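Speaker notes: Station rules for hand-held gripper work
Homow internal methods day, Selbridge site
September 2026

Slot: 30 minutes, including questions
Slides: 9

Slide 1. Title

Introduce the subject in one sentence. The talk covers the written rules for stations where an operator records a manipulation task by hand, with a gripper in each hand, and the recording is later used to train an arm.

State what is out of scope. Machine safety for the powered cells has its own document and its own training. Nothing in this talk replaces it. If someone asks about guarding distances or stop categories, refer them to the cell handbook.

State the version. The rules shown are the third issue. Anyone holding a printed copy of the second issue should discard it after the session.

Slide 2. Why there is a standard

Two sites, Selbridge and Carroll, record the same tasks. Until the spring each site had its own habits. Carroll reset the table between takes and Selbridge reset it after a failed take only. Carroll named files by task first, Selbridge by station first. Both were workable locally. The trouble started when the sets were merged.

Give the figure: in the first merged set, 66 takes had to be withdrawn. The recordings were readable and the motions were good. The start state did not match the task sheet, or could not be confirmed from the record.

Pause here. People from the recording teams tend to hear this as a complaint about operators. Say plainly that the task sheets were the weak point. They gave the goal and left out the start.

Slide 3. Terms

Read the definitions aloud. They are short and the rest of the talk depends on them.

Station: the table, its surroundings within the marked area, and the number assigned to it.

Fixture: any object placed on the table that the task sheet names and that is not meant to leave the table during a take.

Loose item: an object the operator is expected to pick up, move or release.

Take: one continuous recording from the start state to the end state.

Session: all takes made by one operator at one station without a change of task.

Note for speaker: "fixture" caused confusion at Carroll, where the word is used for bolted tooling. Under this standard a fixture can be free-standing. It does not need to be fastened down.

Slide 4. Station identity

Rule 4.1. Each station carries a number on the floor, large enough to be read from standing height. The number on the floor is the number entered in the session record.

Rule 4.2. The number is not moved. If a table is replaced, the new table takes the number of the floor position.

Rule 4.3. Curtains, stands and rails belong to the station. Changes to any of them are logged as a station change, and a new session is opened.

Comment: 4.3 is the rule most often skipped. Moving a stand a short distance to get past with a cart counts as a change. So does tying back a curtain. The log entry takes one line.

Slide 5. Station in use

Leave the picture up while talking through the next three points.

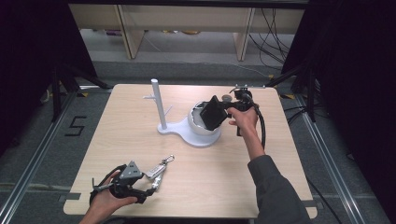

Slide 5, continued. Points to make

First point, identity. The 5 is on the floor beside the table, outside the working surface. That is the preferred place. Numbers on the tabletop were tried under the first issue and were dropped, since fixtures and forearms covered them.

Second point, the fixture. The white stand has a post with pegs at one end and a rounded holder at the other. A stand with features at both ends has an orientation, and the task sheet has to give it. "Place stand on table" is not an acceptable start state. "Post end left, holder end right, seen from the operator's side" is acceptable.

Third point, the two hands. One gripper is up by the holder and the other is low, over the near edge of the table, with a metal clip and ring reaching from it across the tabletop. Ask the room which hand the task sheet should describe first. Opinions will differ. The standard says left, then right, in every step, including steps where one hand only waits. A waiting hand still has a position and the position is recorded.

Do not spend more than three minutes on this slide.

Slide 6. Grippers and cables

Rule 6.1. Before the first take of a session the operator opens and closes each gripper fully, three times, away from the table. The trigger must return without help.

Rule 6.2. Contact pads are inspected by eye and wiped with a dry cloth. Solvent is not used at the station.

Rule 6.3. Where a gripper has a cable, the cable is led off the table on the same side as the hand that holds it. It does not pass over the fixture at any point in the task.

Rule 6.4. Enough slack is left for the full reach of the task. The operator checks this by moving both grippers to the farthest point named in the task sheet before recording.

Rule 6.5. Sleeves may be any length. Loose cuffs are fastened or folded so that they do not touch the fixture.

Comment on 6.3: there was a request from Carroll to allow crossed cables in handover tasks. It was considered and refused for this issue. Crossed cables pull on the wrist at the end of the motion, and the pull shows up in the recorded path. The request can be raised again with data.

Comment on 6.4: the check is done with the grippers in hand. Judging slack by looking at it has not been reliable.

Slide 7. Start state, end state, reset

Rule 7.1. The start state lists every fixture and every loose item, with position and orientation. Positions are given relative to the table corners or to a fixture.

Rule 7.2. Anything on the table that is not in the list is removed before the take.

Rule 7.3. The table is reset to the start state before every take, whether or not the previous take succeeded.

Rule 7.4. If the fixture moves during a take, the take is kept and flagged. The operator does not push the fixture back during the recording.

Rule 7.5. If a loose item is dropped on the table, the operator may recover it within the take. If it falls to the floor, the take ends.

Rule 7.6. The end state is held for three seconds with both grippers still.

Speaker comment on 7.4. Free-standing stands slide, mainly when a ring or loop is pulled off a peg at a shallow angle. Operators have corrected the stand with a knuckle or with the back of the gripper, usually without noticing. In training data this appears as a step in the task. A flagged take with a shifted stand is useful. A take with a hidden correction is not.

Speaker comment on 7.5. Clips, rings and other jointed metal items are covered by an additional line in the task sheet. The sheet names the part that is gripped (clip, ring or link) and states whether the rest may hang, drag or rest on the table. Without this line two operators will produce two different tasks under one name.

If time is short, skip 7.6 and refer to the handout.

Slide 8. Session length and records

Rule 8.1. A session does not exceed 30 minutes of recording. The operator then puts both grippers down for at least 9 minutes.

Rule 8.2. An operator may stop at any time, without stating a cause. The session record shows "ended by operator" and nothing more.

Rule 8.3. The session record holds station number, task sheet number and issue, operator code, gripper serials, and the count of flagged takes. Operator names are not entered.

Rule 8.4. Records go into Punik before the operator leaves the station. Paper notes are allowed during the session and are destroyed after entry.

Rule 8.5. The floor inside the station is checked at the start and end of each day. Items that belong to a task go back in the task box. Other items go on the site shelf.

Expect a question on 8.1: is setup time counted? It is not. Only time with both grippers in hand counts, including practice runs.

Expect a question on 8.3: can a supervisor match a code to a person? The list is held by the site administrator and is used for fatigue and injury reports. It is not used for output figures. Answer this one directly, as it came up at both sites.

Slide 9. Dates and open items

The third issue applies at Selbridge from the Monday after this session. Carroll follows when its task sheets have been converted. Sheets without a full start state may not be used for new takes at either site after that.

Open items, to be read out without discussion:

Orientation marks on free-standing fixtures. A mark on the base would help the reset, but it would also be visible in the recordings. Trial pending.

Left-handed operators. The sheets currently assign actions to a hand. It is undecided whether a mirrored version counts as the same task or receives its own number.

Shared shelving behind stations. Contents change from day to day and are in view at some tables. Options are a curtain, a fixed layout, or no rule.

Comments on the open items go in the Punik thread for the third issue. Handouts are by the door: one page with the rules in full, one blank task sheet with the start state section filled in for the peg stand.

Questions. If there are none, use the remaining time to have the room complete the blank task sheet for the station on slide 5, left hand first, and compare the versions.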